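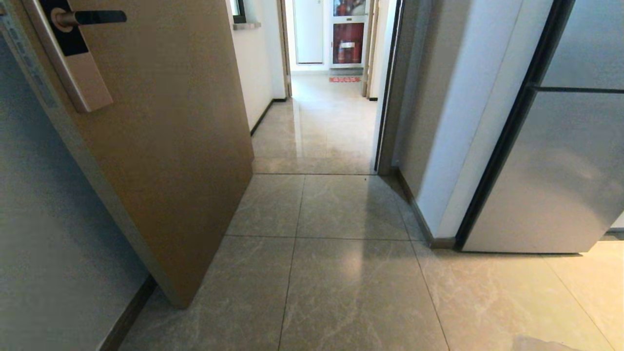 Lumbantobing replied:
Check the tile before you touch the localization config. Polished porcelain throws the overhead lights straight back into the depth sensor and you get phantom returns at floor level. We had the same Clidex base stop dead at every bright patch until we raised the minimum obstacle height.

clidex_user40 wrote:
What is it set to now? Mine shipped at 15 mm.

Kadovholm wrote:
Still at the default. It stops at the threshold, backs up, replans, stops again. Firmware 231. Door fully open each time, corridor clear. Log says "footprint in collision" and the cost map shows a solid line across the doorway. Wheels and bumper cleaned this morning, no change.

Lumbantobing wrote:
Solid line or speckle? Reflections give you speckle that moves when the base moves. A solid line that stays put is inflation from both door frames meeting in the middle.

Kadovholm wrote:
Solid. Does not move.

Lumbantobing wrote:
Then I withdraw the tile theory. Look at inflation radius.

jaltholm wrote:
Disagree on going to inflation first. The open door leaf takes part of the passage, and the map was probably made with the door in another position. If the leaf is in the static layer at the old angle and the sensor sees it at the new one, you have two doors in the cost map. Remap with the leaf where it normally stands, or erase it from the static layer and let the live sensor handle it. I would not change inflation on a machine that works everywhere else.

clidex_user40 wrote:
Remapping a whole floor for one door is excessive. Edit the map file.

jaltholm wrote:
That's what "erase it from the static layer" means.

Kadovholm wrote:
Opened the map. There is a door leaf in it at nearly a right angle to where it stands now. Inflation radius is 200 mm. I erased the leaf and changed nothing else. The line is gone, but there is still a high-cost band and it crosses at walking-frame speed.

Lumbantobing wrote:
So both. Drop the radius in steps of 40 and run it ten times at each step. Don't go below the footprint padding. Also check the side range sensors for offset, ours had drifted after a wheel module swap and the base thought it was off center in every doorway.

clidex_user40 wrote:
You can set a slow zone over the doorway and leave the radius alone. Same result, less risk at the fridge corner.

Lumbantobing wrote:
It's already slow. That is the complaint.

Kadovholm wrote:
160 now. Ten passes, one replan, no stops. Front caster had a wrap of thread on the axle, removed it. Side sensors read 12 mm apart with the base centered, so I'll do the offset calibration tonight after 9 and post the numbers.

jaltholm wrote:
Keep a copy of the old map. The 231 update overwrote ours.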